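Noemi Escobedo keeps her rejected names in a shoebox. There are 2,523 of them, each on its own slip of card, and she can tell you what was wrong with most. "Provlow," she reads, holding one up to the light. "Sounded like something you'd take for your knees."

Escobedo names things for a living. Paint, biscuits, a building society, one regrettable brand of cat litter. She works from the back bedroom of a terraced house, where she has been at it for 20 years, and she would like it known that it is harder than it looks.

"People think I sit here and it comes to me," she says. "What comes to me is a spreadsheet."

The spreadsheet arrives from the client, usually on a Tuesday, and lists all the things the new name must suggest. Warmth, but also speed. Tradition, but nothing old. A recent one ran to 133 lines and included the word "buttery", for a firm that makes industrial couplings. She read it twice, she says, and then went out and bought a cake.

Her method is mostly talking to herself. She says a name aloud on the stairs, then down the phone to her sister, then in the voice of a bored person on a switchboard. "Good morning, Flollwood," she demonstrates, and winces. "You see? You'd hang up on yourself."

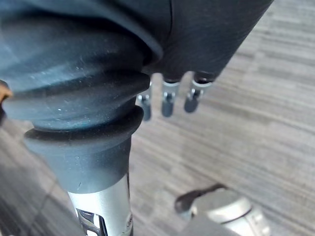
Rubber folds and a dark grey housing. The trade has plain words for parts like these, and Escobedo envies it.

She has a soft spot for the names that were never thought up by anyone like her. Bellows, boot, gaiter, grommet. "Some bloke needed to ask for one across a workshop, and he had his mouth full," she says. "You can't improve on that. I've been paid to try."

The one she is proudest of is Lernia, a range of reading lamps, which took 86 attempts and was chosen, she later learnt, by the managing director's daughter — aged seven — because it sounded like a horse. It sold well enough. The runner-up was Cartwright, which everybody liked until the firm's solicitor turned out to be called that.

Does she ever argue with a client? "Once," she says. "The cat litter." She puts the lid back on the shoebox and goes to see about the kettle, which has a name printed on its base that she says she has tried very hard not to read.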